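Cable tidying behind a desk: how do you store the slack?

Jaqueline Varela
5 January 2018
I have a desk with an upright wood-toned panel behind it and a black power strip fixed along the panel. The chargers are all plugged in up there and every lead is far too long. I've started bundling the spare length, and I'm trying out a small black container for it, squarish at the rim and rounded underneath. 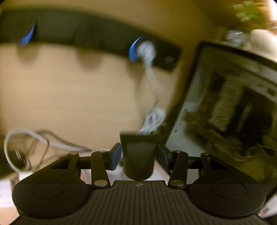

What I'd like to know
Is it all right to leave white cable coiled up in a pot like that, or should the bundles hang from the strip? I don't want to drill anything. I have 2 more leads to sort after these and a budget of 40 pounds.

Isauro Meléndez
For phone chargers and small lamps a coil is fine. Don't do it with a heater or anything else that draws a lot, as a tight bundle can get warm. Make the loops as wide as your hand and tie them in the middle, not hard up against the plug.

I would leave the bundle hanging if it's light.

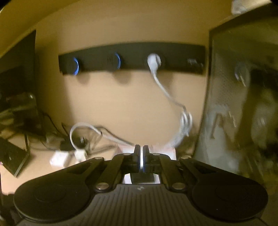
If it's heavy, take the weight off the plug with a stick-on clip on the panel. Wipe the panel first and leave the clip overnight before you hang anything on it. Velcro ties are better than the wire sort, you can undo them when the desk moves. A pack of the Narnetti ones will do you for years.

Weltside
just buy shorter leads. I did 3 and binned the lot of ties

Related threads
Sticky clips that won't pull the finish off
Vanthorpe desk, where do the wires go?
Labelling plugs on a shared power strip
Ventura shelf unit sagging in the middle
3,118 threads in Home and Storage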